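Draining dishes with one sink and two racks
Posted 05/12/2024 in Kitchen

After the October post on countertop sealing I got a few messages asking what I do with wet dishes, given that I don't own a dishwasher and don't plan to. Two racks handle it. One lies across the sink and does the draining. The other is in a pull-out drawer below the counter and does the storing. The two jobs have different requirements, and most of the trouble I had before came from asking a single rack to do both.

The sink is a stainless double with the faucet on the steel deck. The drain rack is a row of parallel stainless rods with gray plastic along the ends, and it rests on the rim of one basin. Water falls straight through into the steel. There is no tray to empty and no mat to wash. Plates go on first, on edge, while the other basin stays free for rinsing.

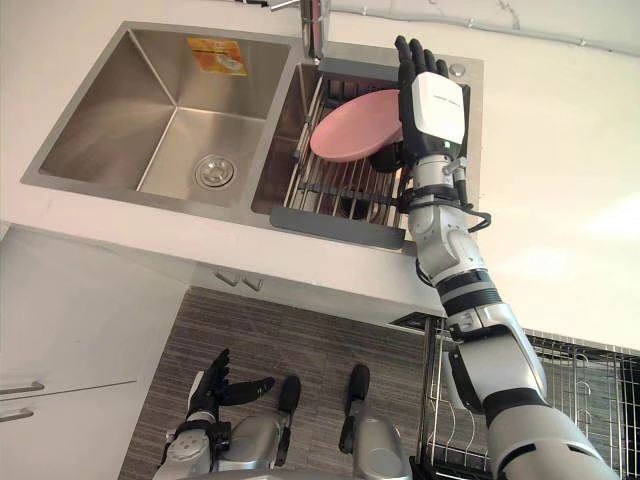
Does an over-sink rack need to be fixed in place?
The weight of the rack and the end pieces on the rim are enough. I lift it off to scrub the basin and put it back in the same position.

The rods are straight and have no slots, so a plate has to lean on something. Clearance between rods also matters with narrow items. Danish Soomro gave me a set of teaspoons that went through the gaps of my first rack. They now drain in a jar.

Cups took more testing. Upside down they drain fastest, but the rim seals against any flat surface and traps moist air. On rods the contact is only along a few lines, so air gets in underneath. Light plastic cups tip over easily and I leave them on their sides if they do.

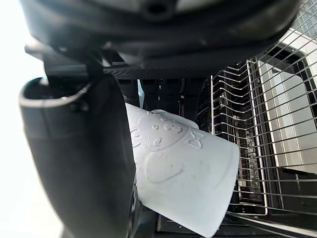 How long should plastic cups stay on the rack?
Longer than ceramic ones. Plastic holds little heat after a warm rinse, so the droplets stay put. I give plastic a full evening or go over it with a towel.

Embossed or textured cups are slower again, as water sits in the relief. Parveen Hashmi, commenting on the October post, suggested a quick shake over the basin before racking. I tried it for 16 days and kept doing it. A cup placed across the rods will not roll far if it sits between an end bracket and the divider. 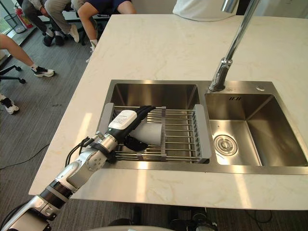 White cylinder, probably a cup, on its side on the over-sink rack.

Once things are dry they move down to the drawer. It is a black pull-out directly under the counter, with a wire rack inside that has both curved and straight dividers. I put plates on edge between the dividers, cups wherever the wire gives them room, and glasses toward the back, where they are less likely to be knocked when the drawer is opened. 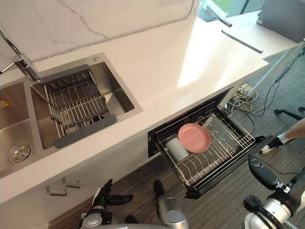
The one rule is that nothing wet goes in the drawer. It closes fully and there is very little airflow once it does. I ignored this for 6 weeks last winter and ended up with a stale smell and a film on the wire. Hot water and dish soap removed both.

Weekly maintenance is short. The rods get a wipe along their length with a damp cloth, the gray plastic gets a brush in the corners, and the drawer rack comes out for a rinse. Hard water leaves white spots on the steel, and diluted vinegar clears them. Rinse it off well and keep it away from the marble.

Next post will be on the cutlery jar, which needs holes.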